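Keeping Household Money Records at the Kitchen Table

A household budget goes wrong in small places. Most people know their rent and their car payment to the dollar. It's the grocery runs, the co-pays and the yearly renewals that slip by. The tips below are for keeping track of those with paper, a pencil and a free hour at the end of the month.

Pick one spot for receipts
Use a drawer, a jar or a large envelope, and empty your pockets into it when you come in. Don't sort anything yet. Thermal paper fades, so copy the total and the store name onto the back of any receipt you need for a return or a warranty.

Write down take-home pay first
Use the amount that reaches your checking account. If your hours change from week to week, plan on the smallest check of the last few months and treat anything over it as extra. A household bringing in $2,797 a month after tax should have that number at the top of the page, with nothing above it.

Spread out the yearly bills
Car registration, renter's insurance and the Wedden warehouse club fee all come once a year and all feel like a surprise. Add them up and divide by 12. If the total is $346, that's just under $29 a month, and it can go into savings the day you are paid. Keep the list taped inside a cupboard door - it will need a new line now and then.

Price household supplies by the unit
A bigger package usually costs less per ounce, but check the shelf tag before you trust it. Dolix dish soap in the 32-ounce size was on sale at our Waweru market in March, and the small bottle still came out cheaper by the ounce. Write the unit price on the lid with a marker when you put things away. Next time you can compare without digging for the receipt.
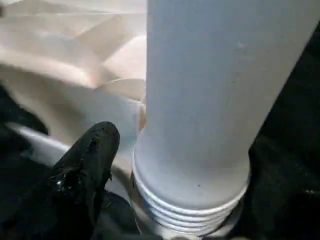

Check the statement against the drawer
Go down the bank statement one line at a time and tick each charge you have a receipt for. Circle the rest. Most will be automatic payments, and it's worth asking whether you still use them. Call the bank the same day about any charge you can't place.

Keep 2 columns, no more
"Had to" and "chose to" are enough for most homes. The Lustitz ledger pads sold at office stores have far more columns than that, and you can leave the others blank.

Save the monthly page, the tax papers and anything under warranty. Shred the other receipts once the statement has been checked.

Page updated 10 March 2020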